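# Chapter 5: Small Items and the Shared Table

Most of the work in a home goes to large things: floors, beds, dishes, clothes. This chapter deals with the small ones. A remote control, a board game, a pair of batteries or a roll of tape takes up little room, but small items are handled more often than furniture and are put back in the wrong place more often too.

The earlier chapters treated each room by its main use. A table does not fit that plan very well. The same surface may hold breakfast in the morning, homework in the afternoon and a game at night. For this reason the table is treated here as a room of its own, with its own rules for what may stay on it and what must go back to a drawer or shelf.

## What this chapter covers

Section 5.1 explains how to sort small items by use. Section 5.2 is about batteries and the devices that take them. Section 5.3 deals with folding games and their loose parts. Section 5.4 covers the care of hard tabletops, including stone and surfaces printed to look like stone.

You will need the household list you made in Chapter 4. If you live in a dormitory or rent a furnished room, use the short list in the appendix, which was drawn up for the Tarkbridge rental units and leaves out kitchen goods.

## Key terms

**Resting place.** The spot where an item is kept when it is not in use. An item may have only one resting place.

**Working surface.** Any flat area that is cleared and used again during the day.

**Loose part.** A piece that can be separated from the item it belongs to. Chess pieces, battery covers and spare screws are loose parts.

**Seated.** Said of a battery that is fully in its slot, with both ends touching the contacts.

## A household study

In the Drastedell survey, 300 homes were asked to write down every small item they had to look for over one month. The homes reported 931 searches. Remote controls and their battery covers were named most often, followed by keys and scissors. Board games were rarely lost, but the pieces that go with them were. Many homes kept a folding board in one room and its pieces in another – usually because the two had been cleared away by different people.

The survey also asked how long a search took. Some lasted up to 40 minutes, and the long ones were mostly for items with no agreed resting place. Keep this in mind as you read Section 5.1, where the Naqvi sorting method is set out in full.

## Before you read

Look at a table in your own home and note what is on it now. Then look at Figures 5.1 to 5.4, numbered in order. The folding chessboard in Figure 5.1 has no pieces on it. In Figure 5.4, one battery is in the compartment of a remote control and another is held upright at the opening.
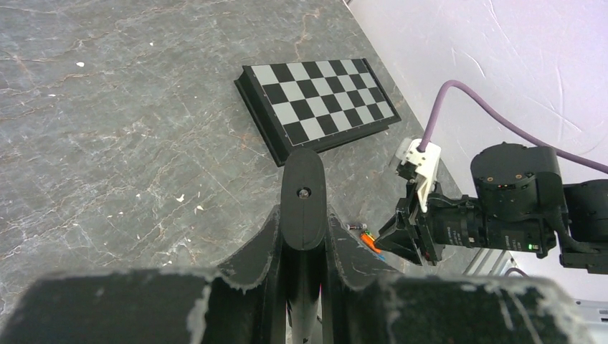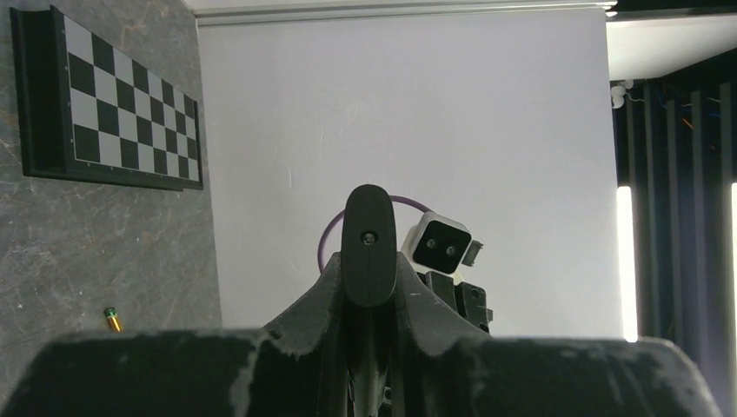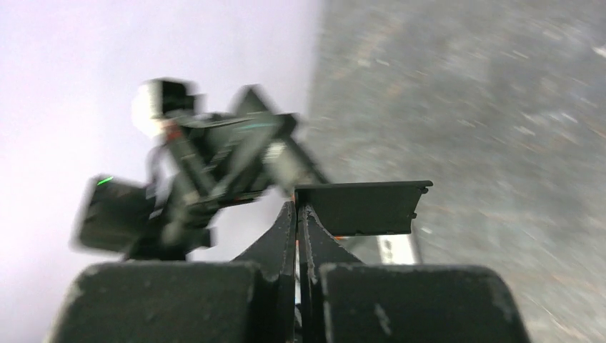
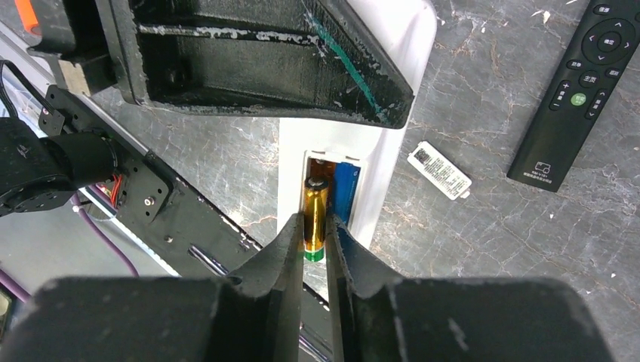

## 5.1 Sorting by use

Begin with the items you handle every day. Write each one on a separate line of your list and add the place where you last used it. Leave the next column blank for the resting place.

Items used in the same spot should be kept close to that spot. Spare batteries belong near the devices that take them, in a closed box, with the used ones kept apart. A game with loose parts should be kept whole. If the board folds into a case, the pieces go inside it; if it does not, use a cloth bag and store the two together.

The Naqvi method sorts items into daily, weekly and seldom used. Daily items may stay within reach of the working surface. Weekly items go in the nearest drawer or cabinet. Everything else goes on a high shelf, in a box with a label on the short side – the Cisadero labels at the back of this book are cut to fit.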